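메드베(Medve)

메드베(Medve)는 공유 작업장 바쿠미 계열의 보급형 부품 규격인 부미데티(Bumidetti)를 바탕으로 제작된 탁상용 로봇 팔과 그 제작 프로젝트를 함께 이르는 이름이다. 가정의 책상이나 공유 작업장의 작업대에 올려놓고 쓰는 것을 전제로 설계되었으며, 구조물 대부분을 가정용 3D 프린터로 출력할 수 있다. 설계 파일과 조립 문서는 공유 작업장 카누르스카(Canurska)에서 관리한다.

개요

메드베는 팔 본체, 집게형 그리퍼, 손목 카메라, 제어 상자로 이루어진다. 팔 본체는 작업대 가장자리에 클램프로 고정하며, 제어 상자는 작업대 아래나 옆에 둔다. 조작 방식은 사람이 같은 구조의 조종용 팔을 손으로 움직이면 작업용 팔이 그 자세를 따라가는 방식이 기본이고, 저장된 동작을 재생하는 방식과 학습된 정책으로 움직이는 방식이 추가로 지원된다.

산업용 로봇에 비해 힘과 정밀도가 낮고, 보호 울타리 없이 쓰는 대신 관절 속도가 소프트웨어로 제한되어 있다. 주된 용도는 식료품 포장, 문구류, 천 조각 같은 가벼운 생활용품을 집어 옮기는 작업이다.

명칭

메드베라는 이름은 첫 시제품에 붙었던 별칭에서 왔다. 초기 문서에서는 팔 본체만을 메드베라고 불렀고 그리퍼와 제어 프로그램에는 별도의 이름이 있었다. 이후 문서가 통합되면서 전체를 메드베로 부르게 되었다. 제어 프로그램은 지금도 바케디코(Bakedico)라는 독립된 이름을 유지한다. 국내 작업장에서는 팔과 프로그램을 구별하지 않고 모두 메드베라고 적는 경우가 많아, 문제 보고를 남길 때는 둘 가운데 어느 쪽에 관한 것인지 밝히도록 안내하고 있다.

역사

카누르스카는 원래 목공과 전자 공작을 하는 회원제 작업장이었다. 로봇 팔 제작은 부미데티 규격의 관절 모듈을 시험하는 작은 모임에서 시작되었다. 부미데티는 모터 하나와 감속부, 각도 센서를 한 덩어리로 묶은 관절 모듈의 치수와 배선을 정한 규격으로, 특정한 팔의 형태를 정하지는 않는다. 모임에서는 이 모듈을 이어 붙여 여러 형태의 팔을 만들었고, 그 가운데 책상 위에서 쓰기에 알맞은 길이의 것이 메드베의 원형이 되었다.

첫 판은 팔 본체를 합판으로 잘라 만들었다. 재단은 쉬웠으나 관절 축 주변이 하중을 받아 벌어지는 일이 잦았고, 나사를 다시 조일 때마다 원점을 새로 맞춰야 했다. 둘째 판부터 구조물이 출력 부품으로 바뀌었다. 현재 배포되는 것은 셋째 판이며, 그리퍼의 형상과 손목 카메라 고정부가 이 판에서 크게 달라졌다. 셋째 판의 설계 파일은 8월에 처음 공개되었다.

둘째 판의 부품은 셋째 판과 일부만 호환된다. 어깨와 팔꿈치의 모듈은 그대로 쓸 수 있지만 손목 이후의 출력 부품은 모두 새로 뽑아야 한다.

구조

팔 본체

팔을 최대로 뻗었을 때 받침대 축에서 손가락 끝까지의 거리는 73cm이다. 받침대, 위팔, 아래팔, 손목의 순서로 모듈이 이어지며 케이블은 출력 부품 안쪽의 홈을 따라 지나간다. 홈의 덮개는 나사 없이 끼우는 방식이어서 케이블을 교체할 때 팔을 분해하지 않아도 된다. 다만 팔꿈치 안쪽의 덮개는 팔을 완전히 접은 자세에서 빠지는 일이 있어, 많은 제작자가 이 부분만 케이블 타이로 묶어 둔다.

출력 재료로는 PETG가 권장된다. PLA로도 제작할 수 있으나 모터에 직접 닿는 부품은 오래 운전하면 변형될 수 있다. 출력 부품을 모두 새로 뽑는 경우 필라멘트는 1102g이 든다. 이 수치는 지지대를 포함하고 실패한 출력은 포함하지 않은 것이다.

그리퍼

그리퍼는 손가락 두 개가 마주 보는 구조이다. 손가락 몸체에는 삼각형으로 뚫린 격자가 들어가며, 끝으로 갈수록 가늘어진다. 격자 구조를 채택한 것은 무게를 줄이고 손가락이 물체에 눌릴 때 조금 휘도록 하기 위해서이다. 격자의 살이 지나치게 얇으면 단단한 물체를 잡을 때 끝이 벌어지고, 두꺼우면 무른 포장을 눌러 내용물을 상하게 한다. 배포 파일에는 살 두께가 다른 변형이 들어 있어 제작자가 주로 다룰 물체에 맞추어 고른다.

손가락 끝에는 미끄럼을 줄이기 위해 실리콘 시트나 고무 튜브를 덧대기도 한다. 기본 설계에는 포함되지 않는 선택 사항이며, 덧댈 경우 닫힘 원점을 다시 맞추어야 한다. 그리퍼의 여닫기는 모터 하나가 맡고, 잡는 힘은 모터 전류의 상한으로 조절한다.

손목 카메라

소형 카메라가 손목에 달려 손가락과 그 앞쪽을 함께 비춘다. 손가락 끝이 화면 아래쪽에 항상 들어오도록 각도를 정하는 것이 원칙이다. 조종자와 학습 프로그램이 손가락과 물체 사이의 간격을 같은 화면에서 판단할 수 있어야 하기 때문이다. 카메라 고정부는 홈에 밀어 넣고 나사 하나로 조이는 구조이며, 충돌로 각도가 틀어졌을 때 되돌릴 수 있도록 옆면에 눈금이 새겨져 있다.

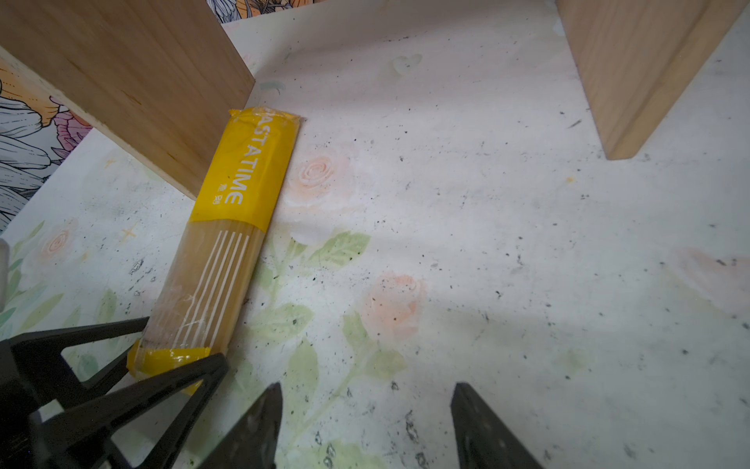

손목 카메라로 본 작업대. 꽃무늬 상판에 스파게티 봉지가 비스듬히 놓여 있고, 아래쪽에 그리퍼의 손가락이 보인다.

카메라가 손목에 있으면 팔이 움직일 때마다 시점이 바뀌므로, 작업대 전체의 배치를 파악하기에는 불리하다. 이를 보완하기 위해 작업대 위쪽에 고정 카메라를 하나 더 다는 제작자도 있다. 바케디코는 두 영상을 동시에 기록할 수 있으나, 낮은 사양의 컴퓨터에서는 영상 사이에 시간 차가 생긴다.

제어 상자

제어 상자에는 전원 공급 장치, 통신 보드, 비상 정지 스위치가 들어간다. 비상 정지 스위치는 모터 전원만을 끊고 통신 보드의 전원은 유지한다. 따라서 정지 뒤에도 각 관절의 현재 각도를 읽을 수 있다. 정지 순간 팔이 자중으로 내려앉기 때문에, 조립 문서는 팔 아래에 깨지기 쉬운 물건을 두지 말 것을 요구한다.

소프트웨어

바케디코는 메드베의 표준 제어 프로그램이다. 관절 설정, 원점 보정, 원격 조종, 동작 기록과 재생 기능을 갖추고 있다. 설정은 텍스트 파일 하나에 저장되며, 팔마다 다른 보정값도 이 파일에 들어간다. 같은 도면으로 만든 팔이라도 출력 오차와 조립 상태가 달라 보정값을 그대로 옮겨 쓸 수는 없다.

동작 기록에는 관절 각도와 그리퍼의 열림 정도, 카메라 영상이 함께 저장된다. 기록 하나는 물체를 향해 움직이기 시작할 때부터 놓고 물러날 때까지를 한 단위로 삼는다. 도중에 멈추거나 물체를 떨어뜨린 기록은 따로 표시할 수 있고, 삭제하지 않고 보관하는 것이 권장된다.

원격 조종에서는 조종용 팔과 작업용 팔의 자세가 크게 다르면 연결이 거부된다. 초기 판에는 이 제한이 없어 연결하는 순간 작업용 팔이 급하게 움직이는 문제가 있었다.

제작 과정

제작은 보통 출력, 모듈 설정, 조립, 보정의 순서로 진행한다. 출력 부품은 모두 38개이며, 이 가운데 손목 부품은 출력 방향에 따라 강도 차이가 커서 도면에 방향이 지정되어 있다.

모듈 설정은 조립 전에 마쳐야 한다. 관절 모듈은 출고 상태에서 모두 같은 번호를 가지고 있어 여러 개를 한꺼번에 연결하면 구별되지 않는다. 하나씩 연결하여 번호를 바꾸고, 바꾼 번호를 모듈 겉면에 적어 둔다. 이 단계를 건너뛰고 조립한 경우 대개 팔을 다시 풀어야 한다.

조립에서 가장 오래 걸리는 부분은 손목이다. 좁은 공간에 모터 케이블과 카메라 케이블이 함께 지나가며, 여유 길이가 부족하면 손목을 끝까지 돌렸을 때 커넥터가 빠진다. 조립 문서에는 손목을 양쪽 끝까지 손으로 돌려 본 다음 덮개를 닫으라고 적혀 있다.

보정은 팔을 정해진 자세로 두고 각 관절의 원점을 저장하는 작업이다. 정렬용 출력 부품을 관절 사이에 끼워 자세를 맞춘다. 그리퍼는 손가락을 완전히 닫은 상태와 완전히 연 상태를 각각 저장한다.

작업대 구성

메드베는 전용 작업대를 요구하지 않는다. 식탁, 책상, 접이식 탁자에 설치한 사례가 모두 보고되어 있다. 상판이 얇으면 클램프를 조일 때 눌리므로 나무토막을 덧댄다. 상판이 흔들리는 탁자에서는 팔이 빠르게 멈출 때 카메라 영상이 떨린다.

상판의 색과 무늬에 관해서는 작업장마다 관행이 다르다. 단색 상판은 물체의 윤곽이 잘 드러나 초기 시험에 편리하다. 반면 단색 상판에서만 모은 기록으로 학습시킨 정책은 무늬 있는 식탁보나 얼룩이 있는 탁자 위에서 성능이 떨어지는 경향이 있다. 카누르스카의 문서는 기본 동작을 확인한 뒤 상판과 배경을 바꾸어 가며 기록할 것을 권한다. 판재를 세워 작업 구역의 일부를 막고 물체의 접근 방향을 제한하는 방법도 쓰인다. 이때 판재는 팔이 닿아도 쓰러지지 않도록 고정해야 한다.

조명은 그림자의 방향이 일정하게 유지되는 것이 좋다. 창가에 설치한 경우 시간대에 따라 밝기가 달라지며, 카메라의 자동 노출을 켜 두면 흰 상판에서 물체가 어둡게 나올 수 있다.

다루는 물체

메드베로 처음 시험하는 물체로는 나무 블록이나 빈 종이 상자가 흔히 쓰인다. 그다음 단계에서는 실제 생활용품으로 옮겨 간다. 건조 파스타처럼 길고 가는 포장은 중간 난이도의 물체로 분류된다. 무게는 가볍지만 길이가 있어 한쪽 끝을 잡으면 반대쪽이 처지거나 돌아가고, 투명한 비닐 부분은 조명에 따라 반사가 생긴다. 봉지의 긴 방향과 손가락이 닫히는 방향을 직각에 가깝게 맞추고 무게중심 부근을 잡는 것이 일반적인 방법이다.

물체가 판재나 벽에 기대거나 가까이 있으면 손가락이 들어갈 공간이 줄어든다. 이런 배치에서는 손목을 먼저 돌려 접근 각도를 정한 다음 내려가야 하며, 내려가는 도중에 손목을 돌리면 손가락 끝이 판재에 걸리기 쉽다.

유리병, 날이 선 도구, 뜨거운 용기는 대상에서 제외된다.

유지 보수

자주 교체되는 부품은 손가락과 손목 케이블이다. 손가락은 격자의 교차점에서 금이 가는 경우가 많고, 금이 간 상태로 계속 쓰면 잡는 위치가 조금씩 어긋난다. 나사는 진동으로 풀리므로 정기적으로 조인다. 나사 고정제는 출력 부품의 재질에 따라 균열을 일으킬 수 있어, 금속끼리 맞물리는 곳에만 쓴다.

모듈의 감속부는 분해를 권하지 않는다. 소음이 커지거나 손으로 돌릴 때 걸리는 느낌이 있으면 모듈 전체를 교체한다. 교체한 모듈에는 이전과 같은 번호를 부여하고 해당 관절의 원점을 다시 저장한다.

한계

반복 정밀도가 낮아 끼워 맞추기나 나사 체결에는 적합하지 않다. 그리퍼에 촉각 센서가 없어 물체를 잡았는지는 모터 전류와 영상으로만 판단한다. 얇은 비닐 포장에서는 전류 변화가 작아 오판이 생긴다. 장시간 운전하면 어깨 모듈의 온도가 올라가며, 바케디코는 설정된 온도를 넘으면 속도를 낮춘다.

같이 보기

부미데티
바케디코
카누르스카
원격 조종
3D 프린팅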